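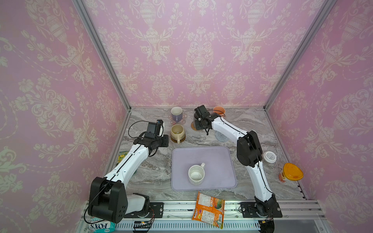 White mug on a lavender tray, pink damask walls.

How to move a Valtlow account to a new phone

Valtlow keeps two kinds of data. Account data (characters, currency, rank, friends list) is stored on the server. Local data (control layout, audio levels, replays, deck drafts) is stored on the phone and is not copied by a normal login. The steps below cover both. They apply to Android and iOS, and to a move in either direction between the two.

Before you start

Update the game on the old phone. The transfer menu was rebuilt in the August patch, and codes made by an older client are rejected by the new one with error 69. If you see that error on the new phone, go back to the old phone, update, and make a fresh code.

Check your server. Open Settings, then Account, and read the line under your player name. It will say Alivley or Mansour. A transfer code works only on the server that issued it, and the new install picks a server by region, which may not be the one you play on.

Finish or leave any ranked match. The transfer button stays gray while a match is open, including a match you left by closing the app. These time out by themselves, or you can rejoin and surrender.

Part 1: Link the account to Cuta

Cuta is the login service used by the game. Guest accounts have to be linked before they can be moved.

1. On the old phone, go to Settings, Account, Link.
2. Enter an email address you can open on both phones.
3. Type in the code from the email. Codes are case sensitive.
4. Close the game fully and open it again. The word Guest should be gone from the title screen.

If the address is already tied to another Valtlow account, the game asks which one to keep. Read this screen slowly. The account you do not pick is unlinked, and if it has no other login it can only be restored through support. Compare the player ID as well as the level – two accounts at the same level look nearly identical here.
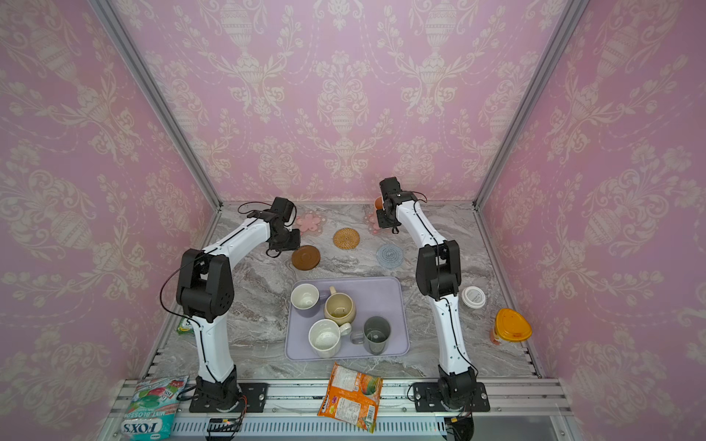
Photo credit: Sofia Vilela

Part 2: Make the transfer code

1. Go to Settings, Account, Transfer.
2. Tap Issue Code and set a password. The password is not your Cuta password and can be used only for this transfer.
3. Write down the code and the password. A screenshot is fine if it backs up somewhere other than the phone you are about to wipe.

Issuing a second code cancels the first. The old phone remains logged in until the code is used, so you can keep playing in the meantime.

Part 3: Export local data

This part is optional. Skip it if you do not care about replays and use the default controls.

1. Go to Settings, Data, Export.
2. Tick the items to keep. Control layouts and deck drafts are small. Replays are not: a full list of 1,000 came to 1,521 MB on the phone used for this guide.
3. Save the file to cloud storage or a computer.

Replays recorded before the current season will import but may not play. The list shows them with a broken link icon. Export them as video first if you want to keep them.

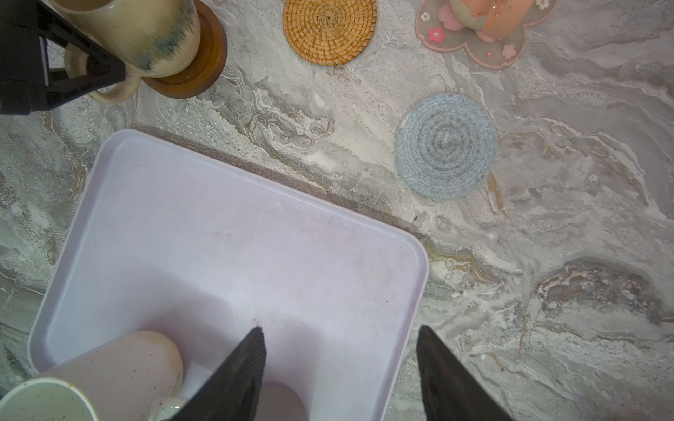
Control layouts are saved as percentages of screen size, so they scale to a different phone. Buttons close to the bottom edge can end up under the system gesture bar on taller screens. Load the practice map after importing and try each one.

Part 4: Restore on the new phone

1. Install the game and open it, but do not play the tutorial.
2. On the title screen, tap the gear icon and set the server to match the old phone.
3. Tap Transfer, then enter the code and password.
4. Check the player ID on the confirmation screen and accept.
5. When the lobby loads, go to Settings, Data, Import and choose your export file.

The first load takes longer than usual. Leave the app in the foreground until it finishes.

Known problems

Paid currency shows as zero. Paid currency is kept separately by each store and does not move between Android and iOS. Spend it before the transfer. Free currency moves normally.

Import button does nothing. The file was renamed. The name must end in the same extension it was exported with, and some cloud apps add a number in brackets after it.

Stuck on the Connecting screen. Servers are down for maintenance every Thursday. Wait and try again with the same code.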